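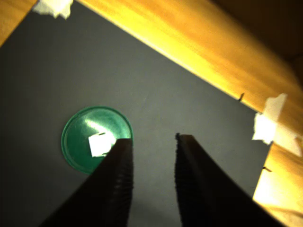
How to put together a missing person poster (and get it seen)

Quick guide, written in a hurry because people usually need it in a hurry. Updated Oct 11, 2026.

Before anything else

Report it to the police. You do not have to wait 24 hours, that's a myth off the telly. Ring 101, or 999 if you think they're in danger. Get the reference number and the name of the officer. Write both down somewhere that isn't your phone.

Ask the officer if they're happy for you to do a poster. Mostly yes. Sometimes they'll want to hold a detail back, so check first.

Step 1 – the photo

One face photo, recent, no sunglasses. Second one full length if you've got it. Don't use a filtered one, they won't look like that at the bus stop. Crop other people out, especially kids.

Ask friends for pictures too. Špela Angelovski had nothing newer than two years old when her brother went missing from Clarnstead in April, and his workmates had dozens.

Step 2 – the words

Keep it under 60 words. Really. People read these walking past.

MISSING at the top, biggest thing on the page
Full name, plus any nickname they answer to
Age, height, build, hair
What they had on, bag, coat, shoes
Last seen: place, date, time
Police number and reference

Tattoos, scars, a limp, glasses – put in one or two. Medical stuff only if the family and police agree, and keep it short ("needs medication" is enough).

Leave off your home address and your own mobile. You will get hoax calls, and some are very nasty. Police number only, or a seperate email set up for it.

No reward unless the police have said so.

Step 3 – printing

A4, black text on white, colour photo. Print one and look at it from across the road. Can't read the name? Make it bigger.

Start with 191 or so many as you can carry, no, scrap that, start with 50 and see where they go. Ronaldo Teixeira ran off 3000 for his aunt and had boxes left over, with the wrong coat on them. Details change. Small batches.

Step 4 – where

Bus and train stations, corner shops, cafes, libraries, GP surgeries, hostels. Ask inside first. Keep a list of every place so you can go back and take them down.

Step 5 – online

Same poster, same wording. Post once, make it public, then get people to share that post and not make there own. When something changes you edit the one.

When they're found

Take it all down, paper and online, same day if you can. Their name will be out there for years otherwise. A short "found, thank you" will do, no need to explain any more than that.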